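Baskets and Small Things: the Sorting Table at Piltness

We've been having so much fun with our sorting tables this winter! The idea is simple: a tray of little things, a basket to move them into, and tape on the table so every item gets a place to stop along the way. Bernd Thiele came up with the tape part, and it's the bit I like best.

Ready to go

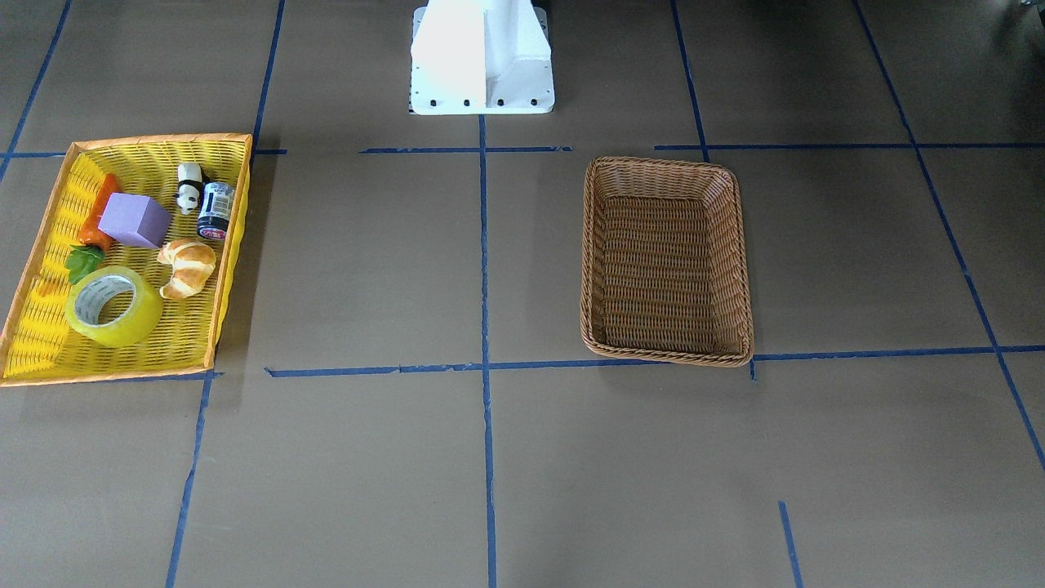 A toy carrot, a purple foam cube, a toy croissant and a tiny panda, all sharing one yellow woven tray. The panda is my favorite - those black ears! The wicker basket is completely empty.

Tape and wicker

The second one is all about the edges of the grid, over by the basket. 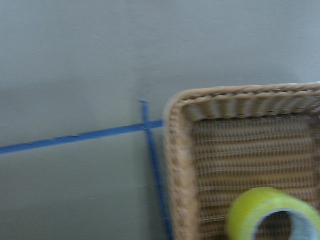 Bernd and I have gone back and forth for weeks over how to lay out a table. He likes big squares and I like small ones, and we've tried 4 layouts so far. Where we do agree is on letting the strips run past each other at the corners, like the blue ones crossing just left of the basket, so the crossing is easy to spot. It peels up fast, too, when we change our minds (we will).

More from the Drudmont room in January, with up to 30 new little things to sort. I can't wait!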